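Cuaderno > Iluminación autónoma > Pilas recargables
Archivado en: Medidas, NiMH, Vitrinas

17 de octubre de 2018

Sigo con la comparación de pilas para los puntos de luz de las vitrinas de Vidmont. Queda pendiente decidir si pasamos de alcalinas a NiMH en todas las unidades o solo en las de la planta baja, donde el cambio se hace sin escalera.

Situación de partida: el lote Ganddale, formato AAA alto en el portapilas adaptado, lleva guardado desde enero. Lo cargué anoche con el Mavent en el programa lento. Dos celdas terminaron bastante antes que las demás. Las aparto con cinta roja y no entran en el promedio. Tensión en vacío del resto muy agrupada, sin nada que anotar.

Método, para que Chiến lo pueda repetir sin preguntarme:
- Luxómetro Haque en el soporte corto, sensor horizontal, eje del sensor alineado con el centro del difusor.
- Cero con la tapa puesta antes de cada serie. El aparato deriva si se enciende en frío; hay que dejarlo un rato funcionando antes de creerse nada.
- Persiana bajada y fluorescentes apagados. La lectura de fondo se resta.
- Lectura al estabilizar, luego una por hora.

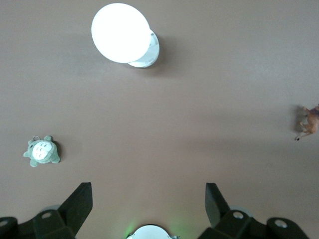

Disco blanco luminoso sobre la mesa.

Lectura inicial con celdas recién cargadas: 265 lux, fondo ya restado. El punto de luz no lleva regulador, solo una resistencia en serie, de modo que la salida sigue a la tensión de las pilas. Con alcalinas la caída empieza desde el primer momento y es casi una recta. Con NiMH hay una bajada corta al principio, una meseta larga y un codo. Después del codo la luz se hunde y no merece la pena seguir midiendo.

Criterio de fin de descarga: 85 lux. Es el mínimo que acordamos con Vidmont para leer la cartela desde la posición del visitante. Knut defendía un porcentaje de la lectura inicial, como en las fichas de los fabricantes. No me sirve en este caso, porque la alcalina arranca más alta y saldría penalizada por una diferencia que en sala no se aprecia. Dejo el valor absoluto y añado la columna de porcentaje a la hoja para quien la quiera.

Incidencias de la serie:
Falso contacto en el muelle negativo de un portapilas. La lectura saltaba al tocar la tapa. Limpiado con alcohol isopropílico y muelle estirado un poco; estable desde entonces. Descarto las lecturas anteriores a la limpieza.
El sensor se giró al mover el cable. Repetida la lectura afectada. He marcado la posición con lápiz en el soporte.

Capacidad: la etiqueta de las AA que hay en el armario dice 2000 mAh. No se puede comparar directamente con el lote AAA y no voy a extrapolar. Si se confirma que el portapilas grande cabe en el hueco de la vitrina, habrá que hacer serie aparte. Falta la cota del hueco; la tiene Chiến en su libreta.

Autodescarga: la tensión en reposo de las celdas guardadas desde enero dice poco por sí sola. Lo correcto es cargar, guardar y descargar contra carga fija, midiendo los mAh entregados. Propongo reservar 5 celdas del mismo lote y no tocarlas hasta tener el dato. 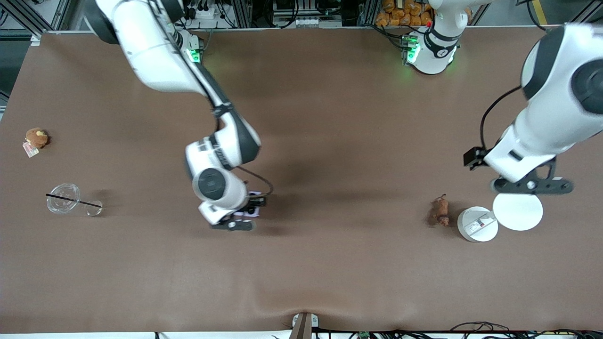 Última modificación de la página: hoy, 18:40 (K. Kuhlmann, corregidas unidades)

Temperatura de color: no medida. A simple vista, la luz se vuelve algo más cálida al final de la descarga, pero es una impresión con la vista ya adaptada a la oscuridad y no la doy por buena. Si Vidmont pregunta, habría que pedir prestado un espectrómetro.

Sobre la recarga en sala: el Mavent no admite mezclar celdas de distinto estado sin alargar el ciclo completo. Conviene numerar por parejas y mantener las parejas juntas, tanto en el cargador como en el portapilas. La etiqueta tiene que ser fina; con la gruesa la celda entra forzada y la tapa no cierra bien.

Pendiente:
- Repetir la serie alcalina con el portapilas reparado.
- Pasar la curva NiMH a la hoja común (Knut).
- Cota del hueco (Chiến).
- Pedir cinta de etiquetar estrecha.
- Recuperar las dos celdas apartadas con un ciclo de reacondicionamiento. Si vuelven a terminar antes, al contenedor de pilas.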